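## 4.3 Recording demonstrations in the simulated kitchen

Before you start, the scene must be loaded and the hand controller calibrated (see 4.2). One recorded attempt is called an episode.

1. Open Flitia and choose **Kitchen > New session**. Type your operator name in full, for example `Ritu Kushwaha`. Initials are not accepted.
2. Select a task from the list. The task text is saved together with the episode, so please do not edit it.
3. Set the maximum length to 240 steps. Longer episodes are cut at export.
4. Switch the view to **Wrist**. The learning system receives only this view, and the operator should work from the same one.
5. Check that the gripper finger is visible at the bottom of the view. Move the arm slowly to the dish rack and then to the microwave, and check again at each place.

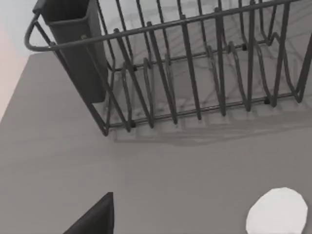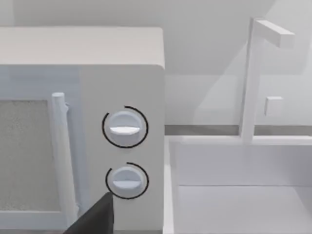 6. Press **Record**, wait one second, and begin the motion.
7. Press **Stop** when the task is finished. Mark the episode as *Success* or *Fail*.

> **Note:** Failed episodes must be kept. Shalini Chauhan uses them for the comparison set.

> **Caution:** Do not change the random seed during a session. Episodes 243 and later of the April set had to be recorded again for this reason.

## 4.4 Exporting the episodes

1. Close the session. Export is gray while a session is open.
2. Choose **File > Export** and select the Skolov format.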